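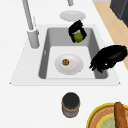

Kitchen Sink and Faucet FAQ

Questions tenants ask us at Walano Court

Niall Lennox answers the maintenance line for all three buildings. He wrote these down in August after giving the same answers on the phone all summer. He would like you to know that he still picks up, just with less enthusiasm.

My faucet drips. Is that an emergency?

No. It's annoying, especially at 3 in the morning, but it can wait for office hours. Put a sponge under it so you can sleep and send in a request. Water coming through the ceiling is an emergency. So is water going through your floor, which your downstairs neighbor will be glad to explain to you.

Where is the shutoff?

Under the sink, at the back, behind everything you've stored there. There are two valves, hot on the left and cold on the right. Turn them clockwise until they stop. If one won't budge, leave it alone and call. Every valve that has snapped in this complex was snapped by somebody giving it one more try.

The water pressure has gone weak. Did you turn it down?

We don't have a dial for that, though we've been accused of it. Check whether it's weak everywhere or only in the kitchen. If it's only the kitchen, unscrew the little screen at the tip of the spout and soak it in white vinegar for 20 minutes. Scrub it with an old toothbrush and screw it back on by hand. Please retire the toothbrush afterward.

Can I install my own faucet?

With written approval, yes. Most people who ask want a Moen, and that's fine with us. Keep the original one in a box in your closet, with all its parts, because it goes back on when you move out. "I think it's at my brother's" has been tried.

Can I pour grease down the drain if I run hot water after it?

No. The hot water carries it far enough that it becomes a problem for the whole stack. Last winter's clog in the Illham building cost $1,229 to clear, and what came out looked like a candle. Pour your grease in a can, let it set, and throw the can away.

What about liquid drain cleaner?

Please don't. If it doesn't work, someone has to put a hand in there, and it's usually Niall's hand. Use a plunger first. If you've already poured something in, tell us what it was. You won't be in trouble, but he'd like to know before he takes the trap apart.

How do I get the sink white again?

Baking soda and a wet cloth handle most of it. Tea and coffee stains take longer: make a paste, leave it for 10 minutes, then wipe. Steel wool leaves scratches, and the scratches hold the next stain even better than the old surface did.

There's a smell. What is it?

In a sink you rarely use, the trap has probably dried out. Run the water for a minute. In a sink you use all the time, it's dinner.

How do I send in a request?

Through the Lirnivia tenant portal, under Repairs. Pick "Kitchen" and describe the problem in a sentence or two. "Sink broken" is a start, but we'll have to call you back. Include your unit number, and tell us if there's a dog.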